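Search this manual Go

4.2 Handing an item from one arm to the other

Usto can sort, stack and put away most small household goods. Passing an item between its two arms is still its weakest chore. Expect to supervise it.

1. Clear the middle of the work surface. Items you aren't using can stay near the back edge.
2. Set the item within reach of the right arm.
3. On the Pukunel panel, choose Handoff and set the speed to 11.
4. Press Start. The right gripper takes the item and brings it to the center.
5. Wait for the left gripper to line up. Don't help it by hand.
6. If the left gripper misses 2 times, press Stop and place the item again.

Note: Rigid plastic items with rounded edges are harder than flat ones. In our February trials, 200 handoffs of mixed items ended with 39 drops. A person doing the same job would drop hardly any, so we don't recommend Usto yet for glass, food or anything you'd mind losing.

CAUTION: Keep fingers out from between the grippers while the arms have power. Check that no cable can catch on a wrist joint before you press Start.
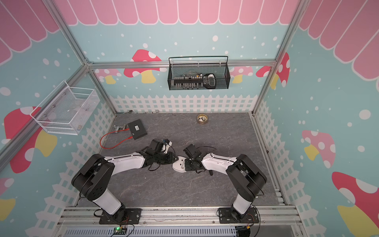 When you can run the chore without a miss, go on to 4.3, Folding and bagging. Cloth needs a slower speed setting.

Manual text: Cuiping Kong, Clolska | Contact support | Back to top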